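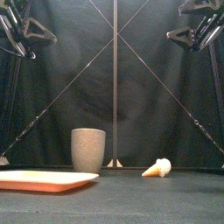

The Last Bus to Mendville

My aunt Soledad left me her accordion, which would have been a lovely thing to do if I could play the accordion, or if she hadn't also left my cousin Rodrigo the straps.

I'm serious. It was in the will. The solicitor in Dornton read it out with a perfectly straight face: the instrument to me, the straps and the case to Rodrigo Montes, "in the hope that they will have to speak to one another". Rodrigo looked at the carpet. I looked at the solicitor's fish tank. We hadn't spoken since June, when he'd sold Grandad's boat without asking me, and I'd called him something at a christening that I won't repeat (the vicar still crosses the road when he sees me).

So I took my accordion home on the 77 bus, wrapped in a bath towel, and it wheezed every time we went over a bump. A little boy across the aisle asked his mum if the lady's baby was poorly. His mum told him not to stare, and then stared herself all the way to the garden centre.

I put it on top of the wardrobe and meant to forget about it. But you can't forget an accordion! It sighs. I'd be lying there at one in the morning and the weather would change, or the heating would go off, and down would come this long sad breath from above my head, exactly like Soledad when you told her you'd already eaten. After a fortnight of that I got it down and sat it on the kitchen table and had a go.

I should say that I live over the chip shop, and that Costel Georgiou, who owns the chip shop, is a patient man. He put up with me the first night. He put up with me the second night. On the third he came up the back stairs in his apron with a parcel of haddock and said, very gently, "Is it a problem with the pipes?"

I told him it was an inheritance.

"Ah," he said, and had a proper look at it. "You're holding it upside down, I think."

I was, too. He turned it round for me and we both sat and ate the haddock, and he told me there was a woman over in Mendville, Dorota Górecki, who mended these things and taught them a bit as well, if she liked you. She'd been at his wedding. She'd played until the hotel turned the lights off, and then she'd played in the car park.

I rang her the next day. She had a voice like a gate.

"What make?" she said.

I said it was red.

There was a long silence, and then she said to bring it on Sunday and to bring the straps as well, she wasn't going to teach anybody who was balancing it on their knees like a tray of sandwiches. I explained that the straps belonged to my cousin. She said that was none of her business and put the phone down.

Well, I could have bought some. I did look. There's a music shop in Wesville and I got as far as standing outside it with my purse in my hand, and the girl inside even waved. But I kept thinking about Soledad dictating that line to the solicitor, how pleased with herself she must have been, probably with a biscuit on the go. I went and had a cup of tea instead, and I wrote Rodrigo a text message, and I rubbed it out, and I wrote it again. In the end it said: "I need the straps. Sunday, Dornton bus station, half past one." I didn't put a kiss. I nearly put a kiss.

He didn't answer. I went anyway, on Sun 16 November, in sideways rain, with the accordion in the same bath towel and a bin bag over the top. There was only one person in the shelter and it was Rodrigo. He had the case between his feet. He'd had a haircut, a bad one, and he looked so much like Grandad from the side that I had to pretend to read the timetable.

"You're late," he said.

"You never said you were coming."

"I've got the straps, haven't I?"

The Mendville bus came and we got on it. I'd thought he would just hand them over, but he climbed up after me and paid for both of us, and we sat with the case across our laps like two people minding a very small coffin. The windows steamed up. Somewhere past the reservoir he cleared his throat.

"I got 600 for the boat," he said.

"I don't want to know."

"It was rotten, you know. Underneath. The man only wanted it for the engine." He rubbed a hole in the steam with his sleeve. "I didn't want you to see it like that. You always went on about it."

I did go on about it. I'd only been out in it twice and I was sick both times, but the way I told it at Christmas you'd have thought we'd gone round the Horn.

"You could have told me," I said.

"You could have not called me that in front of the baby."

"The baby was asleep."

And he laughed! He's got a horrible laugh, it goes in instead of out, and an old man in front turned round to check he wasn't choking. Then I went as well. We had to open the case to get the accordion in properly, there on the back seat, with the bus swinging about all over the road, and tucked in the lid was an envelope with both our names on it in Soledad's big loopy writing.

Rodrigo swore he hadn't opened it. I believed him. He's many things but he's never been nosy.

Inside was a photo of the three of us on the boat, me green in the face, Rodrigo about to fall in, and our aunt in a headscarf with her mouth wide open, singing. On the back she'd written the name of a song and, underneath, "Not too fast."

Dorota was waiting at her door with her arms folded when we came up the path. She took the accordion out of the case, buckled on the straps, sniffed the bellows and said they smelled of fish.

"That's Costel," I said.

"And who's this?" she said, nodding at Rodrigo, who was dripping on her mat.

"He's with the straps."

She looked him up and down. Then she asked him if he could sing, and he said no, and she said good, neither could she, and to wipe his feet.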